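Running the folding station at an open day

Set the station up before doors open at 8. Visitors try the hand-held grippers themselves, so keep the cloth plain and the cover under it patterned – the outline is easier to follow from the back row.

Open both jaws wide before approaching the near side of the cloth. Keep the second gripper to the left.
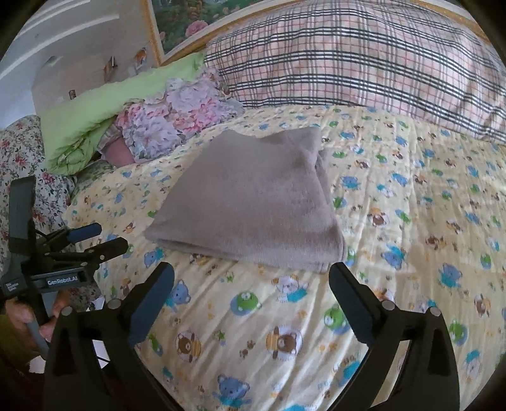
Jaws apart at the near side of the folded cloth, second gripper at left.

Close slowly on the stacked layers, lift, and set down. Limit each visitor to 30 seconds. Zsolt Kovács logged 197 attempts in August using this limit. Refold the cloth between turns.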